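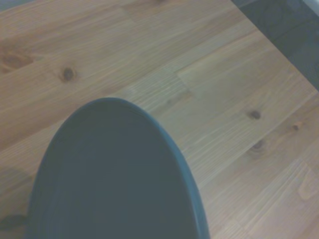 Bench rules for the arm cell at Cornmont, as of March 2021. Karine Després wrote most of them, I've just typed them up so blame me for the spelling. Start check first, every shift, no skipping: stop button, guard, then wrist camera. Nothing on the plate before the arm has done its homing run. Dark grey plate on pale pine, keep it that way please, the rim has to stand out from the boards. Knots in the wood are not marks, don't line anything up by them!

Speeds. Up to 40 mm a second with anyone inside the tape, and that includes me. Log it in the Jeduvier sheet, job number and initals. Sheet 16 is the current one, the January version goes in the bin.

Hands. Never between gripper and table while the light is on. Pause isn't stop. If it drops something leave it, press stop, then pick up.

Questions to Karine, ext 115. More piccies when the Czerwiński guards are on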